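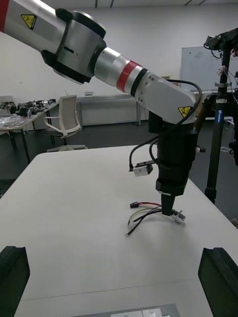

Hand guiding pulls the wires sideways, how to teach this pick by remote control?

Posted in: Teaching and demonstration
Asked by wirebench_22 on 20 October 2021

Hello to all. I am working since July on a task where the arm must come down on a loose bundle of wires on a white table and touch the metal part at the right end of it. The bundle has a red wire with a small black plastic connector, several black wires, one of them with a ring terminal, and one pale wire. All of them spread out as they like, every time a little different.

In the beginning I taught the task by hand. I put the arm in free mode, took it near the wrist and moved it to the part. The big movement is easy in this way. The last part of the movement is not easy. When I push the wrist down, my hand always brings a small side force, and the tip drags the metal part with it. After this the wires are in another place, and the demonstration shows a thing which I did not want to show. From 70 recordings I kept only 29.

Now I have permission to use the remote control set from our Skuminus cell. My problem is that I see the depth badly on the screen. I have one view from the wrist, and the tip looks as if it touches the part when it is still above it. I also record with the Condonen logger, and I don't know if I should record hand guiding and remote control in one file or in two.

What is the better way to do it? Should I mix both methods, or start again only with remote control? I would like to keep my 29 good recordings if it is possible.

Thank you for reading, and excuse my English please.

mrema_user

Just use remote control for everything. Hand guiding is bad for small parts. We changed to it in our Mrema project and had no more problems of this kind. Also tape the wires.

slowjog

I do not agree with the tape. If the wires will be loose when the robot works alone, they must be loose when you teach it. Otherwise your recordings show a bundle which never moves, and the robot will meet another one later.

I would use both methods, but with a clear border between them. This is how I do it at my bench:

First, guide the arm by hand to a point well above the part. You do not need to be exact. Let go of the arm and wait until it is quiet. If there is a cable loop at the wrist, look that it is not pulling on the tool after your movement. In my case a cable which was caught behind the wrist turned the tool a little each time, and I was looking for the mistake in the software for two weeks.

Then go out of free mode and take the remote control. Come down in the vertical direction only, with the side axes locked if your controller permits it. Use the lowest speed scale. When you are close, stop, correct the side position, and only then go down the last bit. Please do not correct sideways while the tip is in contact. This is the same error which you made by hand, only slower.

For the depth, one wrist view is not enough for me. Put a second camera on a tripod at the side of the table, so low that you look almost along the table surface. Then you see the gap between tip and part directly. A white table helps here, because a dark tip stands out well on it. Check also the shadow of the tip. When the shadow and the tip meet, you are nearly there.

About the files: one file for each demonstration, with a mark at the moment when you change from hand to remote. I don't know the Condonen logger well, but the Iltwood one has a field for such a mark, so maybe yours has it too. With the mark you can cut your 29 old recordings and use only the first part of them, the approach from far. You don't have to throw them away.

One more thing. Before each recording, lift the bundle and let it fall again, and keep the far end of the wires on different sides. If you always put it down nicely in the same direction, the robot learns your nice direction.

wirebench_22

Thank you both. The locked side axes exist in my controller, I found them in the menu under code 2047, which I had never opened. I made a few tries with the second camera low at the side and the gap is much easier to see. The mark field is missing in my logger, so for now I write the time of the change in a text file next to the recording. It is slow but it works for me.

I have still one small question: how far above the part do you stop with the hand guiding?

slowjog

One hand wide, with the fingers closed. If the wires stand up high, a little more.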